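What We Found Out About Cardboard

For our Year 10 project we looked at how much cardboard Grarermont throws out and where it ends up. We picked it because everyone at school gets parcels now, and wow, it adds up fast!

We surveyed 377 households in June. More than 200 of them flatten every box before it goes in the recycling bin, which was way better than we guessed. Annelies Gruber from the Kofler depot showed us the baler (so loud, so good) and explained that greasy pizza boxes can spoil a whole load. Our favourite part was seeing the colour change between new board and stuff that's been recycled a few times.

The most common thing people told us was that small boxes are the ones they forget, mostly the kind electrical gear comes in. They sit open in the garage with the flaps up and a cord still inside.

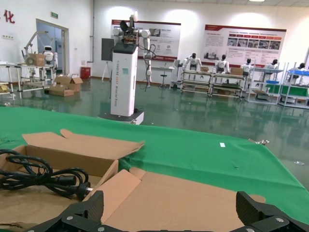
What We'd Do Next

Run the survey again in Brernavard and compare.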